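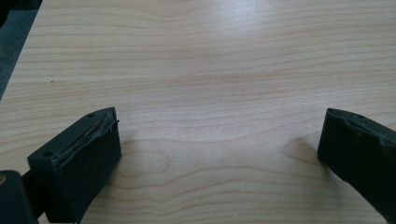 Student Projects > Handling and Gripping > Chapter 6

Chapter 6: Collecting demonstrations by hand

Reading time: 17 minutes
Last updated: 26 Apr 2022

By the end of Chapter 5 your team had a gripper that opened and closed when it was told to, and a log file that showed the finger width at each moment. This chapter is about using it to record a task. You will hold the gripper yourself and do the job with your own arm, and the recordings will later be used to train the arm in Chapter 8.

The class project at Sudholm runs over one term. Teams have chosen many tasks over the years, and most of the ones that went well were small household jobs: putting a cup in a rack, moving a spoon from one bowl to another, closing a lid. The ones that went badly were usually too long. A team that wants to lay a whole table will spend the term arguing over where the forks go. Choose a task with one object and one place to put it. You can add a second object when the first set of recordings has been checked.

6.1 What counts as a demonstration

A demonstration is one complete attempt at the task, from the starting position to the finished position, with nothing else in it. If you scratch your nose halfway through, the recording contains you scratching your nose, and the training program has no way of knowing that it was not part of the job.

Three things must be agreed before anyone picks up a gripper.

The start. Write down where the object stands and where the hands are. "On the table" is too loose. "Handle facing the operator, left of the rack" will do.

The end. The object is in its place, the fingers are open, and the gripper has moved clear. Beginners often stop the recording while the fingers are still closed. A model trained on such recordings learns to hold on for ever.

What may change. If the cup is always put in the same spot, the arm will only ever manage that spot. Decide which things will be moved between attempts and by how much, and keep the rest fixed.

Yvette Kowalchuk, who teaches the practical half of the course, asks each team to write these on one sheet of paper before the first session. Keep the sheet. You will need it when you write up your results, and you will probably find that the team drifted away from it by the second week.

6.2 Setting up the table

Use a plain table with room to reach all sides of it. Mark the floor with tape so the table can go back to the same place if it is knocked or borrowed. Do the same with any stands. Set the seat so that the operator's forearm can move over the whole working area without the elbow catching on the edge.

Cables are the usual nuisance. Each one needs enough slack for the longest reach in the task, and the spare length should lie where it will not pull at an object or get under a foot. Make the full movement slowly, several times, with the recorder off, and watch the cable while you do it.
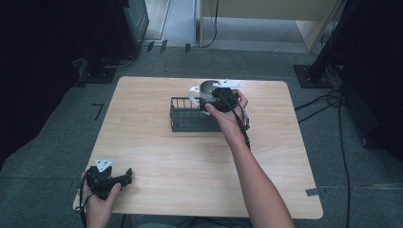
Work at a steady pace. People who are new to this go too fast in the open and then stop dead just before the object, and the recordings come out jerky. Aim for the speed you would use if the cup were full. Approach, close, lift, carry, lower, open, withdraw. Say the words under your breath if it helps, but not aloud if your recorder takes sound.

When one hand has nothing to do, rest its gripper in the same place each time. A second gripper wandering about the table will turn up in the data as movement, and movement is what the program is looking for.

6.3 The fingers

The pads take most of the wear. They are soft so that they can hold smooth things, and soft material tears. Look at both pads at the beginning and end of each session and note any lifting or chipping on the team sheet. A worn pad can still be used for recording if it holds the object without slipping, but do not change pads in the middle of a set. A new pad grips differently from an old one, and you would be mixing two tools under one name.

Check as well that the screws in the fingers are tight. The Tenis hand grippers in our store work loose after long use, and a finger with play in it gives a width reading that cannot be trusted. The reading matters because it tells the program when the object has been gripped. Close the fingers with nothing between them and read the width. It should be zero. If it is not, repeat the calibration from section 5.4 before going on.

6.4 Choosing an object

A cup is a good first object, though cups differ more than you might think. A tapering cup can slide down between the fingers if you take hold of it too low. A handle can be on the wrong side for the rack. Bright metal throws back the room lights and can confuse a camera that is looking straight into it, so try a short recording and watch it through before committing the team to that cup.

The Vurindale team of last year used a single cup for all 200 of their demonstrations. Their arm worked well with that cup and failed with every other. The Caron team recorded fewer but changed cups at intervals, and their arm was clumsier with any one of them but managed most. Neither choice is wrong. Say in your report which one you made.

Activity 6A: A first set of recordings

Work in pairs. One person operates and the other keeps the sheet. You will record 18 demonstrations of a cup being placed in a rack.

1. Clear the table of everything that is not in the task.

2. Close the fingers on nothing and write down the width reading.

3. Put the cup in its starting position. The person with the sheet checks it against the written description, and the operator does not.

4. Start the recorder and wait for two breaths before moving.

5. Grip the cup by its sides, carry it over the rack and keep it level on the way. 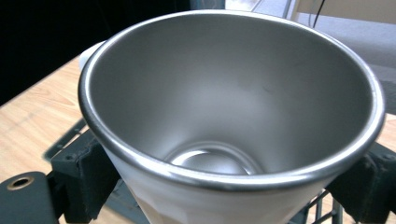
6. Lower the cup until the rack takes its weight, then open the fingers.

7. Withdraw the gripper, hold still for two breaths, and stop the recorder.

8. Write "good", "poor" or "spoilt" on the sheet, with a few words if it was not good. Do this before looking at the recording.

9. Return the cup and begin again. Change places halfway through the set.

Do not delete the spoilt ones. Move them to a separate folder with the same numbering. In section 6.5 you will play back the whole set and compare what you wrote with what was recorded, and the spoilt attempts are often the most useful part of that.

If the cup falls, stop the recorder, check the pads and the cup, and mark that attempt as spoilt. Pairs who drop it more than twice should go back to practising with the recorder off.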